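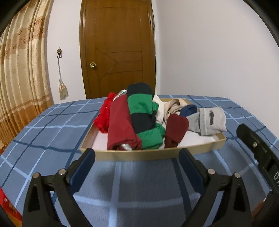

Folded and rolled clothing in a wooden tray on a blue plaid sheet.

Ticket 2323 - Gapless playback broken on label compilation after re-upload
Status: Resolved
Product: Clokik catalog delivery
Opened by: Kristýna Lukáč, Laleso
Assigned to: Mark Anthony Catacutan

Reported problem
The continuous DJ mix on the Laleso November compilation plays with a short silence at every track boundary. The single-file version of the mix is fine. The individual unmixed tracks are fine. Only the split mix is affected, on both the desktop player and the phone app. The first delivery of the same release did not have the gaps. They appeared after we replaced the masters to fix a typo in a remixer credit.

Log

09:40 - Catacutan
Reproduced on desktop. Gap measured at the boundary between tracks 4 and 5: 1051 samples. Same length at the other boundaries I checked. Requested the source files from the label.

11:15 - Lukáč
Source WAVs uploaded. They were exported by our mastering contact, Dagmar Bartoš, from the same session as the first delivery. We changed nothing except the credit.

13:05 - Catacutan
Joined the WAVs end to end in an editor. No gap, waveform is continuous. The fault is introduced after upload. Cleared the encoder cache and re-ran the job. No change.

13:50 - Catacutan
Compared the header of the old encoded file with the new one. The old file carries encoder delay and end padding values. In the new file both fields are zero, so the player does not trim the padding and it is heard as silence.

14:30 - Silvia Murín, encoding
Confirmed. Replacement masters go through a separate queue from first deliveries. The tag writer on that queue rewrites the whole header when a credit changes and drops the trim values. First deliveries are not affected.

15:20 - Murín
Tag writer on the replacement queue patched to keep existing fields. Please re-run.

16:10 - Catacutan
Re-encoded all parts of the split mix. Trim values present. Boundaries play without silence on desktop and phone. Devices that saved the release for offline play will keep the old files until the download is removed and added again.

16:45 - Lukáč
Checked on our side, transitions are clean. Remixer credit is also correct now. OK to close.

Comments

Abdelghani Abdelaziz
Same thing on a Doležal live set we replaced last month. Does the patch fix existing files or do I need to resubmit?

Mark Anthony Catacutan
Existing files need a re-encode. Open a ticket with the catalog number - no need to upload the audio again.

Related tickets
Split mix shows tracks in wrong order
Clipping on preview clips from Gridness masters
Remixer credit missing in phone app

Clokik Label Support | Contact | Back to top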